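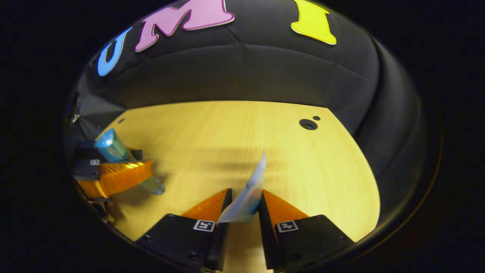
Wednesday. Woke at six with the rain going and decided to get the allotment accounts out of the way before work. Rent for the coming year is up by 12 pounds, which I had already guessed from the letter Marcombe sent in September. I paid it and put the slip in the tin. After that I wrote out the seed order in bed with a mug of tea. I want a table for the shed, for sowing and potting on, and I'd like the top to be pale wood like this one, honey-coloured with a fine grain, so I can see spilt seed on it. The old door I use now is painted dark green and I lose half the lettuce seed every spring.

Bus to Tanport at ten past eight, full as far as the hospital. Work was dull. Got through the returns and had a cheese roll at my desk.

Rang Idris Rees at dinner time about the leeks. His have rust as well, so it is probably the wet summer and nothing I did. He is going to pull the worst and leave the rest until after Christmas. I said I would do the same, though I may lift a row early for soup. He has saved me some broad beans, the Selmont ones, which stood up to the wind better than mine last year. He wants two of my gooseberry cuttings for them. Fair enough.

Rain stopped by four so I went up to the plot with the torch. The water butt is full and running over at the back, and the path by the compost is a mess. Moved two slabs across the worst of it. The netting had come off the sprouts at one corner and the pigeons had been in. Pegged it down again with bent wire. Dug about a yard of the potato bed and gave up when I couldn't see the spade.

The garlic still isn't in. I have the bulbs in a paper bag on the kitchen windowsill and they are starting to shoot – must do them at the weekend, rain or not.

Tea was the last of the squash, roasted, with rice. It had gone stringy near the stalk but the rest was fine. Kept the seeds and washed them, and they are drying on a plate on top of the fridge.

Bed at half past ten. Back aches a bit.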